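Furarstead opens returns bench for computer mice and other small desk gear

For release August
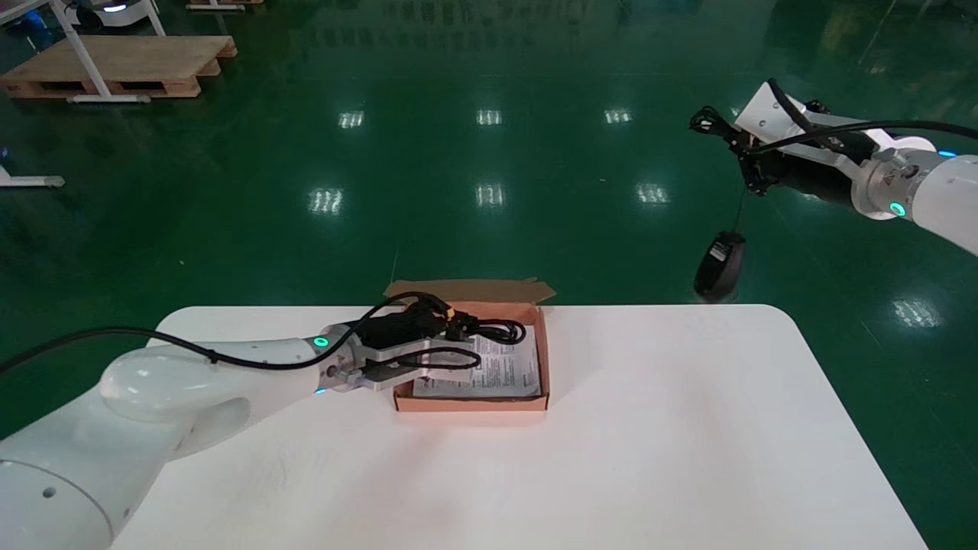

What's new

Furarstead is opening a repacking service for corded desk gear. Mice first, keyboards later in the year if all goes well. Shops send back the stuff customers return, we check it, coil the cord, put it back in its box with the paperwork and ship it out again. One price per item, no contract.

First customer is Hajji, the office supply chain. Tekon starts next month.

Why bother

Returned mice mostly work fine. What's wrong is the box. Cord stuffed in any old way, instruction sheet missing or crumpled, lid won't shut. Stores can't put that back on the shelf so it sits in a back room or gets tossed. Hajji had almost 200 waiting at one store when we first talked to them.

"Customers open the lid and see a knot of cable, they put it down and pick another one," said Loubna Benmoussa, who runs returns for Hajji. "We wanted them to look like somebody cared."

How it works

Items come in by the carton. Each mouse gets plugged in, buttons and wheel tested, wiped down. Then the cord, which is teh slow part. Loose loops, no sharp bends near the plug, a tie around the bundle. Sheet goes in folded and flat. Lid down, label, done.

Boxes too beat up to reuse are swapped for plain cardboard ones. Anything that fails the test goes to Plirkel for parts.

"The cord is where you lose your time," said Jolene Gilchrist, bench lead. "Wind it too tight and it springs back out at you. Too loose and you're fighting the lid."

Trial numbers

2076 items came through during the trial. 31 failed testing and went for parts. Rest went back to the stores. Smallest order we take is 60 items, mixed brands ok.

Booking

Open now to any retailer or school district. Pickup before 4 p.m. Price list and carton labels on request, ask for Zineb Fawzy at the front office.

Press contact: Nesma Abdelaziz, Furarstead. Samples of repacked boxes availble for reporters who want to see one.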